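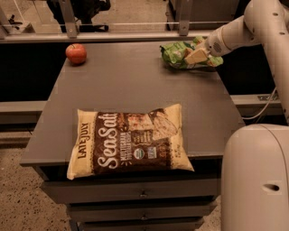
Moi je dis qu'il faut rouvrir l'atelier couture du samedi, et pas seulement avant Noël ! Le message est arrivé hier soir sous mon dernier billet, sans signature, et comme vous êtes plusieurs à m'avoir écrit la même chose, je vous donne enfin les nouvelles.

Alors oui, c'est confirmé : la mercerie Skakell reprend ses après-midi couture à partir du mois prochain (j'ai eu la réponse au téléphone ce matin, j'étais encore en pyjama). L'arrière-boutique est repeinte, les grandes tables sont revenues et il y aura 17 places par séance. C'est peu, je sais. La dernière fois, je m'étais inscrite trop tard et j'avais fini par coudre mes pochettes toute seule dans la cuisine, avec le chat sur le tissu.

Le premier après-midi sera consacré aux cadeaux à faire soi-même : trousses doublées, bouillottes sèches, chouchous, et une housse de coussin à rabat pour celles et ceux qui n'aiment pas poser les fermetures éclair (je lève la main). Le deuxième sera tout entier réservé au raccommodage. Apportez vos pulls troués, vos torchons fatigués, les pantalons des enfants. On apprendra la reprise visible, celle avec des fils de couleur qu'on laisse exprès sur l'endroit, et j'avoue que j'ai déjà mis de côté un gilet moutarde qui attend ça depuis le mois de mai.

Côté matériel, la boutique prête 2 surjeteuses et quelques machines, mais si vous avez la vôtre, prenez-la, vous perdrez moins de temps à chercher comment on enfile la canette. Pensez à la pédale ! J'ai déjà fait tout le trajet sans la mienne. Les chutes de coton sont offertes, elles viennent du stock de l'ancien magasin Jodix, et il y a dans le lot un petit imprimé à cerises dont je rêve de faire des sacs à tarte.

Pour s'inscrire, il faut passer au comptoir ou téléphoner avant le 7/12/22. Pas d'inscription par internet cette fois, le formulaire de l'an dernier avait avalé la moitié des noms. La participation est de 17 euros, thé et biscuits compris, et les enfants peuvent venir à partir du moment où ils savent tenir une aiguille sans piquer le voisin.

Autre bonne nouvelle pour les tricoteuses : la collecte de carrés de laine pour le foyer Hovorska est terminée et nous en avons reçu 517 !!! Je n'en reviens pas. Il y en a au point mousse, au point de riz, des torsadés magnifiques, et même un tout de travers que je trouve adorable. L'assemblage a commencé, au crochet, avec un fil écru qui calme un peu toutes ces couleurs. Il nous manque encore des mains pour rentrer les fils, alors si vous avez une soirée de libre et une aiguille à laine, écrivez-moi.

Et pour celles qui me réclament le patron du sac Tully, il est prêt, je dois juste refaire le schéma de la poche. Comptez 70 centimètres de tissu extérieur et autant de doublure, en grande laize. Je le déposerai chez Skakell en version papier, à côté de la caisse, et je le mettrai ici dès que mon scanner voudra bien se rallumer.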